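Print
E-mail

Questions I keep getting about the Zustovent

Last updated Dec 10, 2019

Is the Zustovent a frigate or a patrol ship?

Depends who you ask! The navy calls her a patrol ship, the Cudside yard calls her a light frigate (it sounds better in a brochure), and I go with the yard because she carries a proper missile fit.

How many are on order?

2 so far. There's an option for more, but I wouldn't bet my lunch on it.

How big is the crew?

90 with the helicopter people aboard, 67 without. Bunks are tight either way, and I've been down there and banged my head on the same pipe twice.

Why is the Iltik radar late?

Software, mostly. The antenna passed its shore tests ages ago, but getting it to talk to the combat system is another story. I asked at the yard and got a very long answer that boiled down to "next year."

What did the last contract change cost?

I don't have a dollar figure I trust. What I do have is the page count of the amended contract, 1,244, and yes, I'm reading it. Slowly, mostly at dinner.
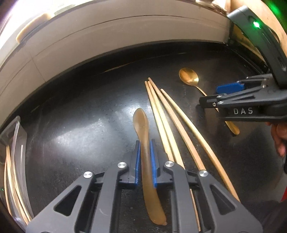 Lu wrote in to say I'm too easy on the yard, and that a ship without a working radar shouldn't be accepted at all, option or no option.

Fair point, and I go back and forth on it. The navy can hold back the final payment until the radar works, so I'd take the hull now and start training people on it.

Print
E-mail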